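How do I price an edition of small assemblage works?

I make wall pieces from used circuit boards, 6 in the series so far. Devoro, a gallery near me, wants an edition of 2 of each. Should both cost the same?

tulinestudio
Same price for both, usually. Some artists raise it once the first sells. Mine went from 125 to 262 that way. Get the gallery's cut in writing.

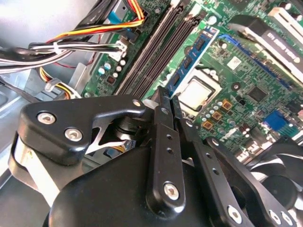 Green motherboard inside an open desktop case

paperclay
If they're made by hand and differ at all, call them variants and number each one. Collectors do ask.

foundry_kid
depends on the gallery, just ask them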